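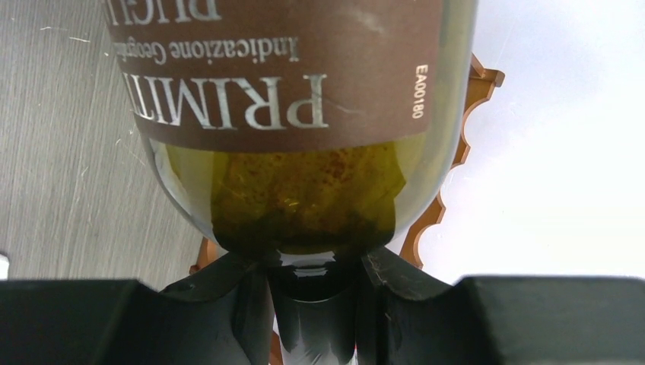
Bottle Cell FAQ: Setup and Care
Last updated Apr 30, 2018

We love getting questions about the Vurville bottle cell, so keep them coming! These are the ones we get most.

How do I set the grip force for wine bottles?
Start at 17 newtons and work up in small steps until the bottle stays put when the wrist tilts. Necks are slick and narrow, so teach the neck grip and the body grip as two separate programs. It takes longer the first time, but it's so satisfying when both run clean.

Can the cell turn a bottle upside down?
Yes, and it's our favorite move! Slow the wrist down to 5 percent for the first run and keep a hand near the stop button. Check clearance to the rack before you speed up.

How often should I clean the fingers?
Every 60 cycles, with a lint-free cloth and plain water. Dust on the fingers is the usual cause of a slow slip. 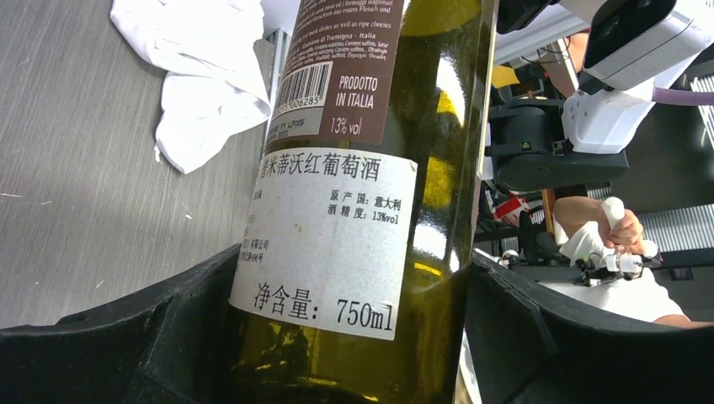
Look at the contact side of each finger while you're there. Light scuffs are fine. If you can catch a fingernail on a mark — or the surface has started to lift — swap both fingers as a pair and run the Zinix zero routine again.

Do stickers and back labels matter?
More than you'd think. A raised corner can catch on a finger, so set the grip height to miss it where you can.

My wrist camera view has drifted. What now?
Tighten the bracket screws, then redo the hand-eye calibration from page 410 of the Hiritz manual. Since the March update you can save the old values first — please do!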